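By Trunda
May

I have a rule about company announcements: if the word "journey" shows up before the second paragraph, somebody important has just quit. Last week the rule held up again. Trudis, the scheduling app that half the dentists and dog groomers in my part of the state seem to run on, put out a post thanking its head of product for "an incredible journey." Two paragraphs later the head of support got the same thanks. No reasons given, no replacements named, and a stock line about spending more time with family. 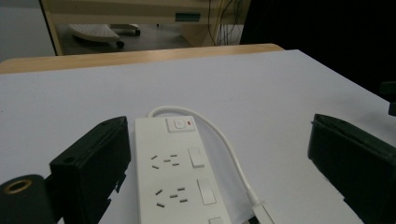

SAKIA, May - I'm writing this from the back table of the coffee place, which runs its bookings on Trudis too, so I've had plenty of time to ask the people behind the counter what they think. Mostly they hadn't heard. One of them asked me if the app was going to shut down, and I had to say I don't know, and that's pretty much my complaint in one sentence.

Look, people leave jobs. I've left plenty, one of them by text message (sorry). I don't think a software executive owes me a diary. But when a company cuts 100 people in the spring and then loses two of its bosses before the summer, I'd like a little more than a thank-you note with a sunset behind it. I pay $29 a month for this thing! My whole client list is in there, and so is every note I ever typed about who likes mornings and who never shows up on a Wednesday.

The usual answer is that small customers don't care who runs the company as long as the buttons work. I used to believe that. Then Vondráček, the invoicing outfit I was with before, lost its entire support staff over one winter without saying a word, and I found out when my ticket sat there for weeks with a cheerful little robot reply on it. By the time I gave up and moved I had 790 invoices to export, and the export tool gave me the first page of them over and over. I did the rest by hand, with a pot of coffee and some language I won't repeat.

So yes, I care who's in charge of support. I care more about that than about the new logo, or the assistant they keep trying to get me to talk to, or whatever "reimagining the calendar" was supposed to mean. It's a calendar. It has days on it.
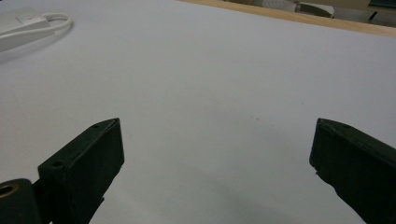 Tabletop with two dark green gripper fingers.

What would I want from Trudis? A plain post would do it. Tell me who picks up the phone now. Tell me if the price is going up, and how I get my stuff out if I decide to leave - a real file that opens in a normal spreadsheet. There's a thread on their own forum asking for exactly this, and the last time I looked it had 1070 replies and one response from the company, a smiley face and a link to the help page.

I'll probably stay through the fall. Moving is a pain and my clients finally know how to use the reminders. But I spent Sunday night copying my contacts into a plain old spreadsheet, and if you run a small shop on somebody else's software, I'd do the same this week, before the next thank-you post goes up.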